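Growth tuck

A growth tuck is a fold of fabric stitched into a child's garment so that it can be let out later to add length. It is also called a let-down tuck, a hidden hem or, in older pattern instructions, a growing tuck. The fold is usually placed above the hem of a skirt, at the waist of a dress, or along the shoulder straps of overalls and jumpers. Growth tucks were common in home sewing and in ready-made children's clothing before the spread of inexpensive knit garments, and they remain in use for christening gowns, school uniforms, dance costumes and heirloom sewing.

Terminology

In sewing, a tuck is any fold of fabric held in place by stitching along its length. A growth tuck differs from a decorative tuck in purpose, though the two may look the same from the right side. A decorative tuck is meant to be permanent and is sewn with a short stitch. A growth tuck is sewn with a long stitch, a chain stitch or hand basting, any of which can be taken out without marking the cloth.

The term is sometimes applied loosely to a deep hem. Strictly, a deep hem holds its extra fabric at the bottom edge, while a growth tuck holds it somewhere above. Many garments have both. When they do, the tuck is normally released first, because the hem can then be left as finished.

A released tuck and a released hem also leave different marks. The hem leaves one crease, the former bottom edge, which has taken most of the wear. The tuck leaves two stitching lines and one fold line, all of them less worn.

Construction

The depth of a growth tuck is measured from the fold to the stitching line. The amount of length gained is twice the depth. A tuck 2 inches deep therefore releases four inches of fabric, more than most small children need in a single season, and shallower tucks are usual in everyday clothes.

The basic method is the same for most locations. The full length of the garment panel is cut, including the allowance for the tuck. The two stitching lines are marked on the wrong side, the fabric is folded so that the lines meet, and the fold is basted, stitched and pressed. On a flared skirt the upper line is shorter than the lower one, and the difference has to be eased in or pleated out. For this reason growth tucks work best on straight or gathered skirts.

Outside tucks

An outside tuck is formed on the right side of the garment and pressed downward. It is visible and is often treated as trim. Lace, rickrack or narrow braid may be sewn over the stitching line, which hides the thread and later hides the needle holes. Several outside tucks may be set in parallel rows, with one or two of them sewn to be released and the others permanent.

Inside tucks

An inside tuck is formed on the wrong side and shows only as a line of stitching. It is used on plain fabrics and on garments where a visible fold would spoil the shape. An inside tuck adds bulk against the body or the lining, and it is usually kept shallow at the waist.

Waist tucks

A waist tuck lies in the bodice just above or just below the waist seam. It lengthens the bodice, which is often the first part of a fitted dress to become too short. Waist tucks placed under a sash are hidden completely. In dresses with a back opening the tuck must stop at the placket on each side, and the ends are tacked by hand.

Strap tucks

In overalls, rompers and jumpers the extra length may be held in the straps. The strap is cut long and folded back behind the bib or the back yoke, with either a second buttonhole or a second button position. Some authors class this as an extension instead of a tuck, as there may be no stitched fold.

Stitching and thread

The thread for a growth tuck is chosen to break or pull out before the fabric tears. Cotton thread of a lighter weight than that used for the seams is the traditional choice. A machine chain stitch has the advantage that it can be unraveled in one pull from the correct end. A lockstitch is more secure in the wash but must be cut every few stitches.

The ends are left without backstitching. On machine-sewn tucks the thread tails are carried into the side seam, or knotted on the wrong side where they can be found later.

Fading and wear

The main practical problem with growth tucks is uneven color. Fabric inside an inside tuck is shielded from light and abrasion, and after long wear it may be visibly darker than the rest of the garment. Outside tucks show the reverse fault along the fold, where the cloth rubs and lightens. White and cream fabrics are the least affected, and small all-over prints hide the change better than solid colors.

A comparison by the textile conservator Delphine Whitfield examined 770 children's dresses with released or unreleased tucks in regional collections. Whitfield sorted the dresses by fabric and by the position of the tuck, and found that the fold line remained visible on most of the released examples in solid-colored cotton. She also recorded a large group in which the tuck had never been let out. She attributed these to garments kept for special use, to dresses passed between siblings at the same size, and to fabric that had worn out at the elbows or neckline first.

Needle holes are a second problem. They close well in loosely woven cotton and wool after steaming, and poorly in silk taffeta, glazed cotton, velvet and coated fabric. Pattern instructions for these materials generally advise a deep hem in place of a tuck.

Commercial use

Growth tucks appeared in ready-made children's clothing as a selling point. The Rillow company advertised a "grow-along" school dress with a chain-stitched waist tuck and a printed label showing which thread end to pull. The label was later copied by other makers, with the wording changed. Rillow also sold a boys' romper with three button positions on each strap, listed in its catalog as suitable for two seasons.

Kulham, a maker of pleated uniform skirts, used an inside tuck directly under the waistband. This position kept the pleats undisturbed at the hem and allowed the skirt to be lengthened without re-pressing. Its production records list a run of 800 skirts made this way for a single school contract — the largest order of the type in the surviving books. The company dropped the tuck when it moved to elasticated waistbands.

Home sewing patterns handled the feature in different ways. The Cemdale pattern line printed the tuck lines on the tissue as an optional step, with a separate cutting line for sewers who wanted to leave it out. Szabo patterns gave the tuck in the instruction sheet only, with a table of depths by age. The Szabo method cut the skirt front and back as plain rectangles and left the placing of the tuck to the sewer, provided it fell between the knee and the upper edge of the hem.

Use of growth tucks in ready-made clothing declined with the growth of knitwear, lower clothing prices and the wider use of permanent-press finishes. A sharp crease in permanent-press fabric is set by heat and resin and is difficult to remove, so a released tuck leaves a lasting line.

Use in household textiles

The same fold is found outside clothing. Curtains may be made with a tuck above the hem to allow for shrinkage in the first wash or for a move to a taller window. Dust ruffles and fitted covers are sometimes tucked along the top seam so that the drop can be adjusted to a deeper mattress. Bedspreads are less often tucked, as the drop at the sides is seldom critical, and a change in size is more commonly made by adding or removing a border. Where a border is added, a check or stripe is easy to work with, since its lines serve as a guide for straight cutting.
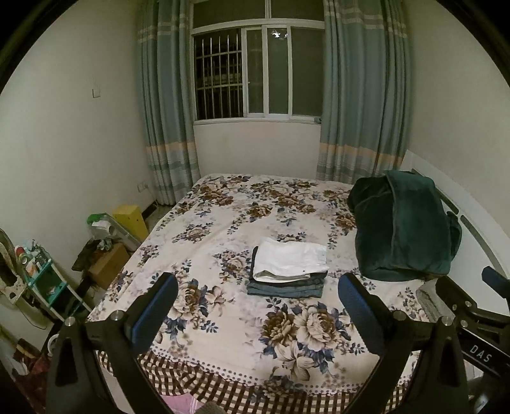

Double bed with a floral bedspread; the border has a brown-and-white gingham check.

Tucks in household textiles are usually sewn with a normal lockstitch, as they are released once at most. Fading is more marked than in clothing where the cloth hangs in direct light, and curtain makers often line the panel to reduce it.

Letting out a tuck

Releasing a growth tuck takes little time if the thread was chosen well. The stitching is cut or pulled from the wrong side and loose thread ends are brushed away. The garment is then washed before pressing, so that soil along the fold line is not set by heat. A damp cloth and a warm iron remove most creases in cotton. Diluted white vinegar is a common household treatment for a stubborn line, and should be tested first on a seam allowance.

If the line remains, it can be covered. Rickrack, ribbon, bias tape and flat lace are the usual choices. A narrow permanent tuck may also be sewn on the old line, at the cost of some of the length gained. On wool, light brushing along the crease raises the nap and makes the line less distinct.

Care must be taken with linings. A lined skirt needs a matching tuck in the lining or a lining hung free from the waist. If the lining is attached at the hem and has no allowance, the outer fabric will bag over it when the tuck is released.

See also

Deep hem
Pin tuck
False hem
Let-down facing
Pinafore
Romper suit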